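Plitilach Gift Wrap Swap: your questions answered

Hello and welcome! We get lovely emails all year about the swap, so we've put the usual questions on one page. If yours isn't covered, write to us and we'll add it.

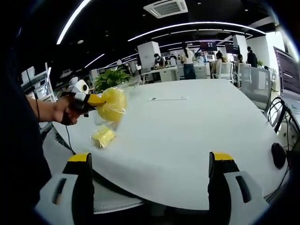
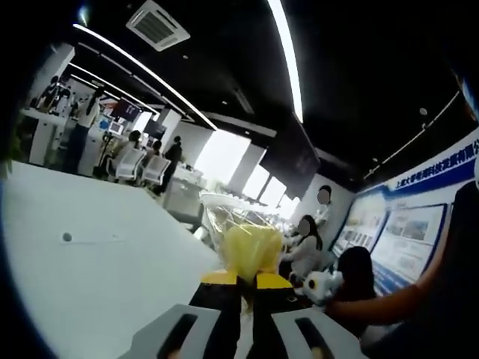
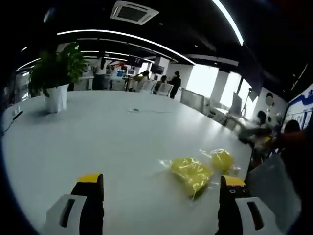
Photos: Liam Bainbridge

What is the swap?
You bring wrapping you don't need any more and go home with wrapping you do! Paper, ribbon, tissue, boxes, gift bags, the lot. It started in a kitchen in Plustberg and now has 3242 people on the mailing list, which still makes us grin.

When is the next one?
September 26, 2026, at the Jadoon Rooms in Plustberg. Doors open at ten and we pack up at four. The spring swap will be in May as usual.

Do I have to bring something to take something?
No. Come empty-handed if you like, there's always plenty. We only ask that you leave the big rolls for people wrapping big things.

How much can I bring?
Up to 200 items per household. Please sort them into bags by type before you set off (ribbon with ribbon, paper with paper) and you'll be through the door in no time.

Can I bring used paper?
Yes please, if it's clean and bigger than a tea towel. Peel the tape off first. A cool iron on the plain side gets most creases out, and it's oddly good fun!

What about cellophane?
Clear film is welcome as long as it hasn't split. Roll it round a cardboard tube if you can, as folds tend to stay for good.

Is glitter allowed?
Sorry, no. We're still finding bits from two years ago.

Do you teach wrapping?
We do! There are 4 short classes during the day: bows, round things, bottles and cloth wrapping. Book through Zedeo and quote code 1029. Each class lasts half an hour and beginners are very welcome.

Can children come?
Of course. Under-twelves need a grown-up with them, and the scissors stay at the cutting table.

What happens to the leftovers?
Good paper goes into boxes for the next swap. Scraps go to local playgroups for collage, and they never seem to have enough.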